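Subject: Re: [laundry] Powder dosing on the 65 lb machines
From: Halyna Tkachenko

> We changed over to bulk powder in April and the towels have been
> coming out stiff and a bit gray. The supplier says to use more.
> We are already using more than we did with the liquid. Is anyone
> else on powder with Ulton water, and what are you putting in?

I would go the other way and use less. We are on the same water at the Fletden shop and had stiff towels for most of a winter. The first thing I did was add powder, and they got worse. What was left in the cloth was detergent that never rinsed out.

An easy check: take a clean, dry towel, put it through a wash with no powder at all, and look in the door glass after five minutes. If you see suds, you are overdosing. Ours foamed up on three loads in a row before it cleared.

We weigh the powder now. A scoop is no good because it packs down in the tub over the week, so a scoop from the bottom holds a lot more than one from the top. For a full load of bath towels we settled on 517 grams on the soil setting we use, and 700 for kitchen and shop rags. Your machines may want something different - start low and go up in small steps. 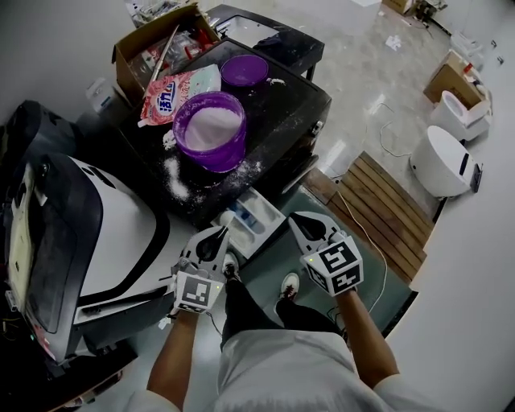

The other thing is water temperature. Powder needs warmer water than liquid does to dissolve all the way. Our heater was set fine but the line to the back machines is long, and the first fill was coming in lukewarm. Deschamps, who does our plumbing, wrapped the pipe and put in a mixing valve, and the fill now reads 63 C at the machine. The gray went away after that, though it took several washes on the older towels and a few never did come back.

Keep the lid on between loads if your room is damp. Ours cakes badly in summer.

Does anyone know if the Plostthorpe plant still does water hardness tests by mail? I sent them a sample two years ago and would like to do it again, but the number I have is dead.

Halyna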